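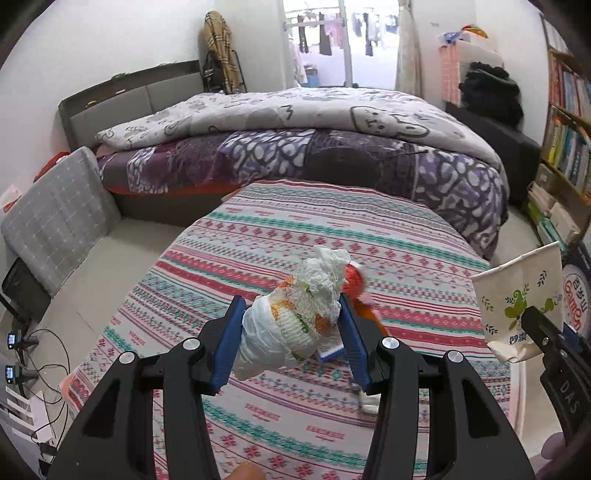 Crumpled white and orange on the patterned cover, Lirnstead.

Right, walking thread! I've finished the Lirnstead to Purnlow path and I want to get it all down while my legs still remember it. 4 days, over 100 km, one very happy person typing this with her feet on a chair.

First thing: go in July if you can. The hedges are ridiculous. Honeysuckle for miles, and the foxgloves were still hanging on in the shady bits above the river. I kept stopping to smell things and Rhea Dumlao (my walking partner, much faster than me) kept having to come back and find me.

The path out of Lirnstead starts behind the library, through a gate that looks like somebody's garden. Go through it. There's a waymark on the other side, low down on the left, and after that you can't go wrong until the second farm.

At the second farm you can go wrong. We did! The map takes you straight over the yard but the path was moved years ago and now runs round behind the barns. Look for the stile with the yellow top.

Lunch on the first day was at Ortuño, a tiny café by the old lock, and I'm still thinking about the potato omelette. Get there before noon, it's gone by half past. They'll fill your water bottle too if you ask.

Someone asked about kit. I carried far too much again. Things I never touched: the spare fleece, the big towel, a whole paperback. Things I used every single day: plasters, sun hat, the little folding scissors, and a bag for rubbish.
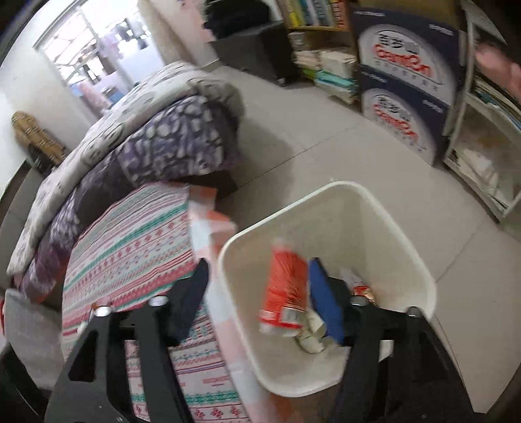

On that, there are hardly any bins along the middle stretch, so everything you eat up there comes down with you in your bag. Banana skins as well please, they take ages to rot and they look horrible on a hilltop.

Day two is the climb. Gearóid Ó Conaill, who wrote the little green guide you can buy at the post office, puts the top at 1,349 feet and says to allow the whole morning. We took the whole morning and a bit of the afternoon, and I regret none of it. You come over the last rise and there's the reservoir, the whole thing, all at once!

Skylarks the entire way down. I tried to record them and got mostly wind and Rhea eating crisps.

Plasside for the second night. It's one street and a pub, and the pub does a pie with proper pastry underneath as well as on top. Book ahead, they only have 2 rooms and walkers' groups grab them early.

Day three is flat and I'd been told it was the dull one. I loved it? It's all canal, with moorhens and painted boats and people who want a chat. A woman called Jocelyn Policarpio was doing the path the other way, on her own, for her seventieth birthday. She'd made flapjack and gave us some. Jocelyn if you're on here, HELLO, and what was in it?

Last day into Purnlow through the beech woods. Soft ground, lovely on sore feet. Watch out for the road crossing at the bottom, cars come round that bend fast.

The bus back goes from outside the church at ten past four, and the next one isn't until gone six. Ask me how I know. The chip shop opposite opens at five, anyway.

I'll do a separate post with the grid references for the stiles because a few of you have asked. Maricel Galang has walked it with a dog so I'm going to get her to tell me which ones have a dog gate.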